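Chapter 6

Planning the Next Grasp: Software for Soft Materials

Aims of the chapter

After working through this chapter, the reader should be able to:

explain why a garment cannot be described by a single position and angle;
distinguish between a grasp planner and a grasp controller;
set out the main stages of the Fumeo pipeline, from camera input to finger command;
judge when a plan should be dropped and made afresh.

6.1 The problem of shape

The planners studied in Chapters 4 and 5 dealt with rigid parts. A bracket or a bottle keeps its form whatever is done to it, and six numbers are enough to say where it is. Once those numbers are known, the software may look up a stored grasp, shift it to the right place and carry it out. Almost all the difficulty lies in finding the part in the first place.

Cloth removes this convenience. A shirt laid on a table and the same shirt lifted by one cuff share a colour and very little else. Folds hide one part of the material behind another, and each movement of the hand changes the very thing the planner was reasoning about. A full description of the state would need the position of every point on the surface. No camera supplies this, and no planner could search through it in the time allowed.

Practical systems therefore work with a reduced description. They look for a small number of features which can be found reliably and which bear upon the next action: a hem, a corner, a gathered edge, a change of material. Trim is especially useful in this respect. It differs from the main fabric in colour and texture, and it generally follows a seam or border, so that a length of it tells the software which way the garment lies.

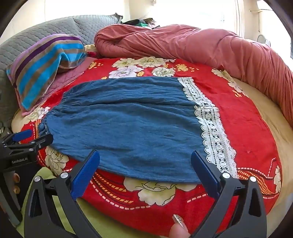 Figure 6.1 Denim garment spread flat, with white lace trim along one side and the gripper fingers open.

A segmentation stage given a view of this kind has two separate tasks. It must first part the garment from its surroundings, which is harder on a printed cover than on a plain bench. It must then divide the garment itself into regions. In the Fumeo pipeline, used throughout this chapter, the two tasks are handled by different models, and the second is never run on material that the first has rejected. Students who merge the two in the exercises commonly find that printed flowers are reported as trim.

6.2 Planner and controller

Fumeo was written at the Dodville laboratory and is now maintained by Zilar. It separates the choice of a grasp from its execution. The planner receives the labelled regions and proposes a contact point, a direction of approach and a finger opening. The controller receives that proposal and turns it into motion, correcting for small errors as the fingers close.

The division matters because the two parts run at different rates. In the standard set-up the controller issues 60 commands a second, while the planner delivers 2 proposals in the same period. The controller must therefore act for many cycles on a plan that is growing old. With a rigid part this does little harm. With cloth, the first touch may already have made the plan wrong.

Three quantities are passed back from the controller to the planner: the present finger opening, the estimated thickness of material between the pads, and a confidence value. Should the confidence value fall below its limit, the planner discards the current proposal and begins again from the latest view. The limit is set in the configuration file and is discussed in Section 6.5.

6.3 Perception after contact

The closing of the fingers marks a change in what the software can know. Before contact, the main source of information is the image. Afterwards, the pads and the gathered material block part of that image, and the regions found earlier may be folded, turned over or hidden. Labels from the earlier view cannot simply be carried forward. Fumeo keeps them as weak evidence, and lowers their weight with each new image until they are either confirmed or removed.

Blur is a further concern. A region that moves quickly loses its fine texture, and a model trained on still views may fail to recognise it at all. 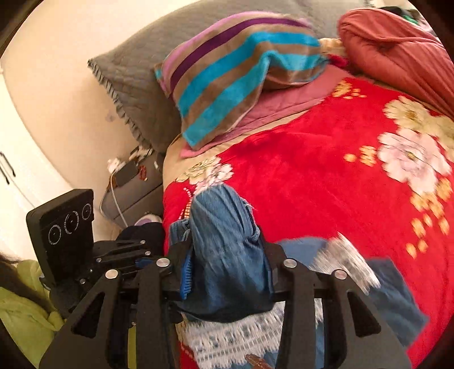 Bundgaard takes a different view of this stage, and argues that labels made before contact ought to be thrown away at once. On that account, a system which keeps old labels "will defend a picture of the garment that no longer holds", and the time saved is lost again in failed second grasps. A short search from nothing is held to be the safer course.

The objection has some force. It applies most strongly to thin fabrics, which change shape freely, and less so to heavy ones, in which a seam or hem tends to remain close to where it was last found. The authors of Fumeo met it in part by letting the rate of decay be set for each class of material. The default set of training views, 2000 in number, is divided along the same lines.

6.4 Before continuing

Readers should have the Fumeo simulator installed and should have completed Exercise 5.7, as its output file is required in Section 6.5. Those using the older planner interface should consult Appendix C, where the changed function names are listed.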